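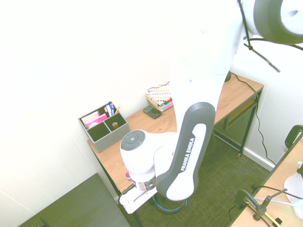

*Wooden desk, set against a white wall.*

# Stendau writing desk

The Stendau is a plain wooden desk for a study, spare room or small office. Solange Marchand drew the first version for Trelluria, and the current one keeps her joints but has stiffer rails under the top. It is sold with or without a drawer. The drawer can be fitted later using the holes already in the rails.

## Details

- Item number: 414
- Material: solid wood, oiled
- Legs: 4, bolted on
- Finishes: 3 (natural, smoked, white oil)
- Guarantee: 5 years on the joints and top
- Supplied with: bolts, hex key, felt pads

## Putting it together

Two people should manage it in one go. Lay the top face down on a blanket, put all four legs in place and tighten the bolts by hand. Turn the desk over, stand it where it will be used and finish with the hex key. Check the bolts again after a month, and once more if the desk has been moved between a cold room and a heated one.

## Care

Wipe with a damp cloth and dry straight away. Don't use spray polish. Milletti hard oil suits all finishes except white, which needs the white version. One thin coat a year is enough for most homes. Marks from cups can be rubbed down with fine paper along the grain and oiled again. Keep the desk clear of radiators.

## Delivery and returns

Desks are sent flat by Namboodiri carriers, weekdays and Saturday mornings. The driver will bring the parcel to your front door but not up stairs. Unused desks can be sent back in the original box. Desks oiled at home can't be returned unless there is a fault in the wood.

Questions about spare legs or replacement drawers go to Muammer Demirtaş in the workshop. Please have the item number and finish ready. The workshop is shut for part of July.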